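Clarley to Trial Deposit on Reusable Cold-Drink Cups

Clarley town council has approved a deposit program for reusable plastic cups at licensed food stands, starting in June. Customers will pay a 50-cent deposit per cup and get it back at any return point in the town center.

The program covers 23 vendors on the market square and along Jesgate. Each vendor must keep cups for cold drinks separate from other tableware and log daily returns. Paper cups for hot drinks are outside the scope of the trial.

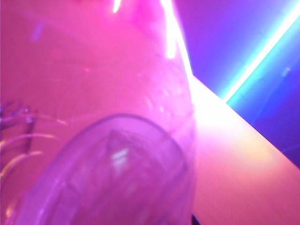 Washing will be handled under contract by Sistuleo, which runs a commercial dish line on the edge of town. The contract sets a final rinse temperature of 180 degrees Fahrenheit and requires cups to be fully dry before stacking. Cups with cracks or deep scratches are to be pulled and sent for regrinding.

Council waste officer Dela Amegashie said street bins on the square produced 422 pounds of single-use cups last summer. The target for the trial is a return rate of 14 cups out of every 15 issued.

Vendor Wilmer Apaza asked the council to pay for extra storage racks. A decision on that request was deferred to the next budget session.

Contact the newsroom | Copyright Clarley news desk. All rights reserved. | Back to top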